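Can I split a bulk bag of rice without it going stale?

I bought a big bag of rice and there are two of us eating it. Is it fine in the garage until April, or should I move it indoors?

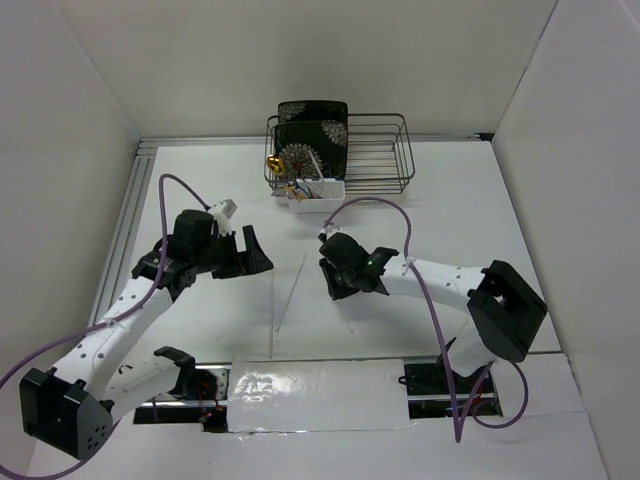

Huiling Su

Indoors – garages get damp. I use lidded tubs from Clidanness and fill one at a time. White rice keeps for ages, brown doesn't.
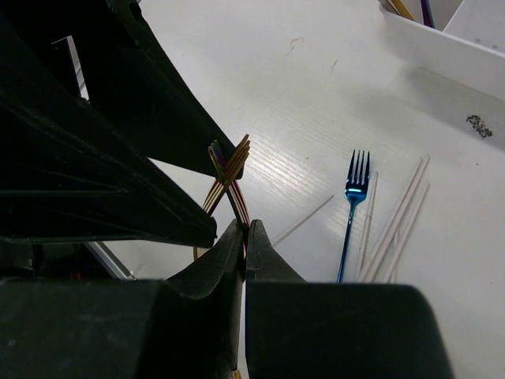
Posted by Prollier

Freeze it for a few days first if you worry about weevils. I paid 15 dollars for my tub.

Comments

Jiang: Brown goes in my fridge.

Rostcombe: Bay leaves did nothing for me.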